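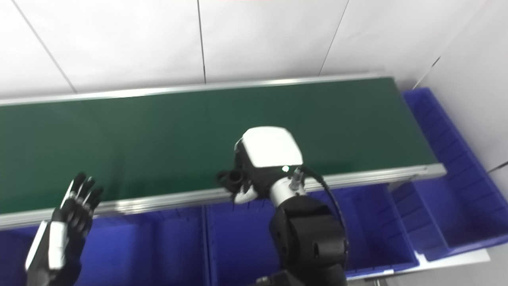
Section 4. Setting Up the Sorting Cell for a Club Session

This section covers the sorting cell used by the Stostodon team. Read it before your first session, even if you have run the Melari practice rig. The cell drops parts from the belt into the blue bins, and the bin beyond the end of the conveyor has a divider, so parts released there must land in the correct compartment.

1. Check that the belt is switched off and clear of parts.
2. Push the left and middle bins in under the near rail. Leave the divided bin at the end of the belt.
3. Turn on arm power and wait 12 seconds. Look for the green light on the front of the right gripper housing.
4. Load the file named Gauthier from the club laptop.
5. Run one cycle at low speed with no parts — watch the fingertips as they pass over the near rail.
6. Start the belt and feed parts one at a time. A practice run is 8 parts.

Note: If the right arm stops short of the divided bin, run the homing routine again. Do not move the bin to match the arm.

Caution: Keep hands and sleeves off the belt while arm power is on. Stop the arms before clearing a jam.

Caution: Check the black cable on the right arm for slack before every run — a snag can pull the connector loose.

Log each run under your own name. Report faults to Amrit Grewal or Cyril Horrocks before you shut down.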